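# Preparing a Donated Food Parcel for Collection

These instructions apply to all households and workplaces contributing to the Bruvanero parcel program. They replace the leaflet issued in December. Please read the whole page before packing, as some steps must be completed the evening before collection.

## Before you begin

Each parcel is assigned a number when you register. Write it down. Parcels without a number are held at the Yeo Street counter until the sender can be reached, and this may take several days.

You will need:

- one corrugated box in sound condition
- packing tape, at least 2 inches wide
- a permanent marker
- the contents form (Form 121)
- clean paper for filling gaps

Boxes that have been used before are accepted if the corners are firm and old shipping labels have been removed or fully covered.

## Step 1: Set up the box

Fold the bottom flaps, short sides first, and tape along the center seam. Run a second strip across it at a right angle. Press the base with the flat of your hand. If it gives, add tape or choose another box.

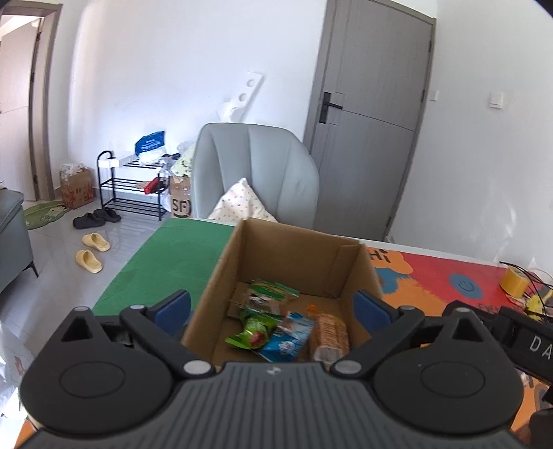
Packing goes faster at a table than on the floor, and the contents form is easier to fill in there as well. Clear enough room to sort the items by weight before any of them are packed. A patterned surface does no harm, although small labels and loose caps are easily lost against bright colors like these. Stand the cardboard box upright with the top open and leave it in one spot until it is full. Senders who move a half-filled box often find that the heavy items have shifted against one wall.

## Step 2: Choose suitable items

The program accepts sealed, shelf-stable food with a printed date. The date must fall after the end of the month following collection. Home-cooked food, opened packets, and anything requiring refrigeration cannot be accepted.

Glass jars are permitted -- no more than two to a box -- when each is wrapped in paper and placed upright. Place tins at the bottom, dry goods in the middle, and baked goods at the top.

Baked goods need particular care. They should be in the maker's packaging, with the seal unbroken, and nothing should rest on them. Check the seal by pressing lightly on the sides. A package that loses air should be kept at home.

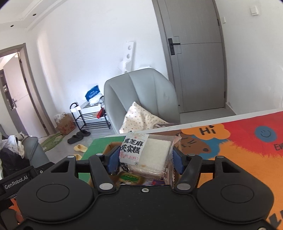
*White cake in a clear plastic package, held at the sides.*

## Step 3: Complete Form 121

List every item by type and quantity. Brand names are not required. Allergens must be copied from the packaging exactly as printed, including any "may contain" statement. If the packaging is in a language other than English, tick the box in Section B and leave the allergen line blank. Staff will complete it.

Place the form inside the box, on top of the contents, with the writing facing up.

## Step 4: Close and label

Fill any gaps with paper so that nothing moves when the box is tilted. Close the flaps and tape the center seam once. Do not tape the edges, as every box is opened for checking at the Drekik depot.

Write the parcel number on the top and on one long side. Names and home addresses should not appear anywhere on the outside.

## Step 5: Collection

Boxes should be at the agreed pickup point by 8:00 a.m. Drivers will not enter private homes -- a porch, lobby, or reception desk is suitable. Boxes left in the rain will be refused.

Questions about registration may be addressed to Kwan-ho Shek, Parcel Intake, extension 253. Replacement forms are kept at the Yeo Street counter in Room 115.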